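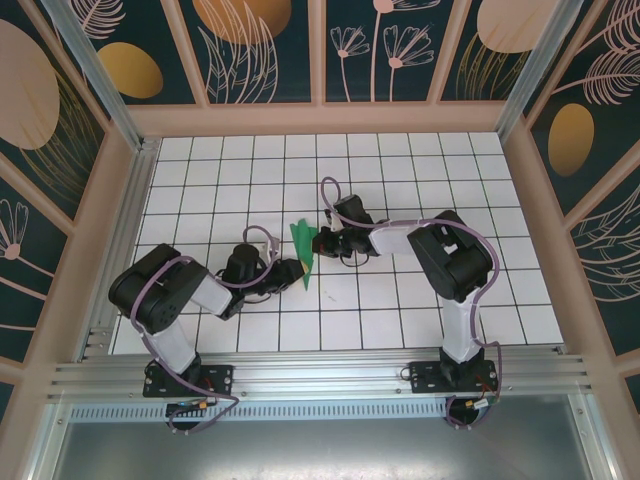

Manolis Moschos would like the laundromat on Kinnear Street to keep its old hours, thank you very much, and he said as much twice on the evening the Stingate town council finally got around to talking about it. He works nights, he told the council, and four in the morning is when he has clean shirts on his mind.

As of September 2, 2020, he has his wish, at least through the winter. The council voted that night to let Gernetti Wash & Fold stay open around the clock, setting aside a proposal from July that would have closed every business on the street at 11 p.m.

The July proposal grew out of complaints about noise and parked cars, most of them from the newer apartments behind the Guver bakery, and it would be unfair to say those neighbors didn't have a point. Anybody who has tried to sleep with the windows open on that side of the block knows how a car door sounds at two in the morning. But the laundromat has been open all night for as long as most people here can remember, and when word got out that it might go dark before midnight, a petition appeared on the counter next to the change machine. It came back with 143 names on it, which is a fair showing for a town of 4,000, and a good many of the signers had added a line or two in the margin about hospital shifts, new babies and one very unlucky sleeping bag.

The compromise, which took up most of a long and mostly good-humored evening, asks a few things of the owners in return. The back lot will be chained off at 10 p.m., so late customers will have to park out front under the streetlights. The two big dryers along the rear wall, the ones that thump, will be switched off overnight until they can be moved or mended. And the radio, much loved by some and much less by others, goes off at the same hour as the lot.

Drop-off folding isn't affected and will keep its daytime hours, with towels and sheets still priced by the pound and shirts by the piece. Prices are staying where they are for now, though the family did warn that the water bill may have something to say about that come spring.

The council will look at the arrangement again after the winter. Residents who want to comment before then can leave a note at the town office or in the box by the laundromat door.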